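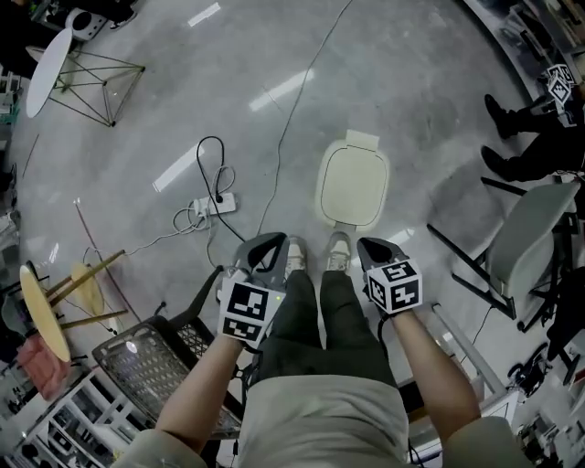
A parent who came back from her first trip with us wrote that she had expected to spend two weeks handing things out, and spent most of it washing dishes and listening. She said she'd go again. We have kept her note because it describes our work fairly well.

## About Borkwood

Borkwood is a small Christian mission school. We prepare people for short service trips and for longer placements, and we stay in touch with them after they come home. Our students come from churches of many kinds. Most are between high school and their first full-time job, though we also take families and retired people.

Training lasts 5 weeks. Mornings are for Bible study and language practice. Afternoons are spent in town, at the food pantry, the night shelter or the county nursing home. Friday is a quiet day with no classes, and phones stay in the office until supper.

## Where we serve

We send teams to two places, Kikumov and Vídalín. In both, a local church invited us and decides what the team will do. Some years that has been painting and roof repair. Other years it has been children's meals, or sitting with people who are sick. Teams don't bring their own program.

The Gimimari House is our home for people on longer placements. It has shared bedrooms, one kitchen and a prayer room that is open from 5 in the morning. Guests are welcome at evening prayer.

## What we believe

We hold to the Apostles' Creed and to the authority of Scripture. We believe that faith and care for the poor belong together, and we ask students to practice both during training. On questions where churches differ, such as baptism, we teach the main views and leave the matter to each student's home church.

## Money

We are supported by gifts and by student fees. About 1,000 households give to the school each year. The training fee is $3,000 and covers meals, housing and books. Travel is separate. Students who can't pay the full amount should write to the office before applying – part of the fee can often be covered.

## Applying

The next class starts in October. You will need an application form, a letter from your pastor and 2 references from people who are not related to you. Parents are welcome to visit during any week of training and eat with the students.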